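Duncombe Robotics Review
News Features Interviews Methods Archive About
Interviews > Manipulation > Contact-rich tasks

Last updated: October 14, 2021

Pulling the plug: an interview with the Stokelitz unplugging project

The task sounds trivial. An arm is placed over a power strip with several devices plugged in, told which one to remove, and expected to take it out without disturbing the others. The group at Stokelitz has spent most of two years on it. Their report, released together with the Abreu trial set, describes 583 extraction attempts on household power strips and a grasp selection method that uses the view from the wrist as its main input.

We spoke with the group's lead researcher, who asked that the work be credited to the group as a whole.

The project began as a side question. The group had been working on insertion, the usual benchmark for contact-rich manipulation, and needed a way to reset the setup between trials. "We assumed removal would be the easy half," the lead researcher said. "You close the fingers and you pull. Then we looked at the reset logs and found that the resets were failing more often than the insertions we were trying to study."

Insertion has a well-defined goal pose and a large literature on search strategies. Extraction has a release force that varies from one outlet to the next, and the part to be gripped was designed for human fingers. A smooth charger body gives two parallel faces if the gripper is aligned with it and almost nothing if the gripper is rotated by a few degrees. A molded plug with a cord leaving one end offers a good grip in one direction and a poor one in the other.

"The force is the part people ask about, and it matters," the researcher said. "But most of our early failures happened before any force was applied. The fingers were in the wrong place. They had closed on a cord, or on the edge of the neighboring plug, or one finger was resting on a switch."

The method has two stages. The first proposes candidate grasps on the target from a single wrist image and ranks them by expected clearance. The second closes the fingers slowly and watches the motor current for contact on one side before the other. If contact is uneven by more than a set margin, the arm shifts toward the side that touched first, so that the fingers center on the target, and closes again. Only after contact is balanced does the pull begin.

Clearance is measured against three classes of obstacle: rigid neighbors, switches and cables. Cables are treated differently from the other two. The planner is allowed to touch them and push them aside, at a cost, but may not close on them.

"We tried forbidding cable contact completely," the researcher said. "The planner then refused most of the layouts. On a real strip there is nearly always a cord across something you need to reach." 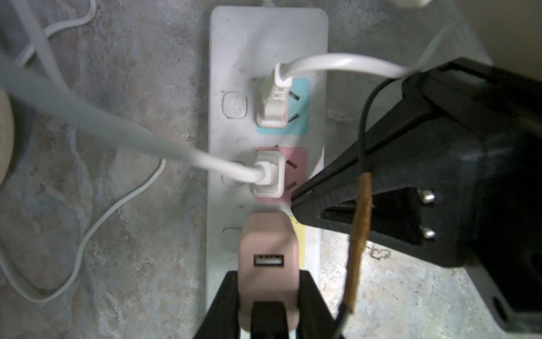 METHODS

Layouts in the Abreu set were built by hand, with no attempt to tidy the cords. In crowded layouts a USB charger sits directly under another plug, with its body over most of its own socket panel and part of a switch, while the plug above it sends a thick cable off to the left across the switch column. With the fingers down on both sides of the charger, the wrist view still shows the top of the target and the neighboring plug, but part of the target is behind the gripper.

The last point was a source of argument in the group. A fixed overhead camera would keep a steadier view of the strip. The group tested one and dropped it. "The overhead view loses the target once the arm comes in," the researcher said. "The wrist view loses some of it too, but what it keeps is the part next to the fingers, and that is the part you are deciding about."

Near cables are a separate difficulty. A cord that rises close to the lens appears wide and blurred, and the first version of the detector regularly marked such cords as rigid obstacles many times their true size. The current version was trained with 27 cables of different thickness and color held at varying distances from the camera. The researcher described the improvement as adequate.

Colored socket panels caused a smaller problem. Early training data used plain white strips, and the model learned that any colored region was a device. A yellow or pink panel was then proposed as something to grasp. Adding strips with colored panels to the training data removed most of these proposals.

RESULTS

The report compares the full method with 2 baselines: a fixed top-down grasp on the center of the target, and the proposal stage without the slow close. The full method did better than both in crowded layouts. In layouts with a single device, the three were close enough that the group makes no claim.

Failures are sorted into 4 types: slip, neighbor disturbed, switch pressed and no grasp found. Slip was the most frequent for smooth chargers. For molded plugs with a cord at one end, the most frequent was a disturbed neighbor, usually through a cable that the planner had judged free to move.

"A cable has another end," the researcher said. "Our model of it stops at the edge of the image. If the cord is tight somewhere we can't see, pushing it moves a plug. We don't have a fix for that in this version."

All trials were run with the strips disconnected from the wall. Asked whether the results would carry over to strips mounted under desks or behind furniture, the researcher declined to predict. Every strip in the set was lying flat and facing up, and the clearance measure assumes this.

A second site at Grodolton is repeating part of the set with a different gripper, narrower at the tip and with softer pads. Those trials were due to finish in February but were held up by a wrist calibration fault, and the affected runs are being redone. The group plans to release the failure recordings from both sites with the same labels, including the runs in which the strip itself slid across the surface and the attempt was stopped by hand.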